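Rukonville Local History Group -- minutes of the January meeting

I'm taking the minutes again, so apologies in advance for the spelling. We got going at 7:10 in the upstairs room. Present were Mircea Munteanu (chair), Luminița Surdu, Khadija Lamrani, Petrică Dumitrescu and me, Costel Vlad.

1. Last minutes
Passed, once we'd fixed the year of the Relov Street fire. My mistake!

2. The Coman photographs
Luminița has now catalogued 631 of the 675 prints from the Coman studio. The leftovers are mostly wedding parties with no names on the back, and she'd love to sit down with anyone whose family lived near the creek before the war. Mircea wondered if the newspaper would run a few of them. I said I'd ask, and I will.

3. Nelalel Hall plaque
Khadija has been through the rate books and is pretty sure the hall opened two years later than the plaque says. We had a good long natter about this (Petrică's grandmother always swore by the earlier date) and agreed to hold off on the new wording until she's seen the builder's accounts. A replacement plaque in the same colour was quoted at $900 -- more than any of us expected.

4. Kitchen and supper
Petrică is on supper next month. Please label anything you leave in the fridge, and wipe out the microwave if you've used it.

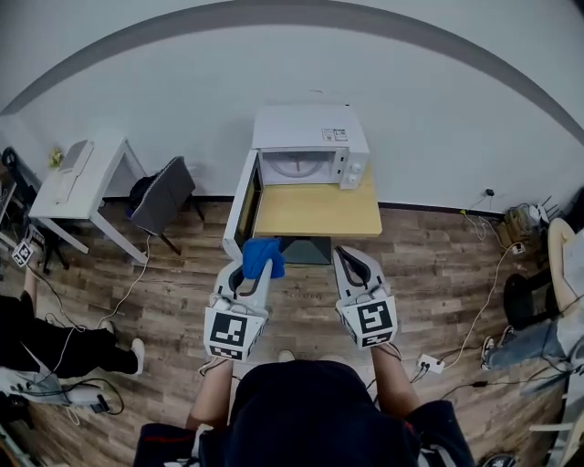 5. Walking tour
Mircea will lead it, starting from the old post office. Khadija is checking whether we can get into the churchyard.

Closed at 8:45. Luminița has the key.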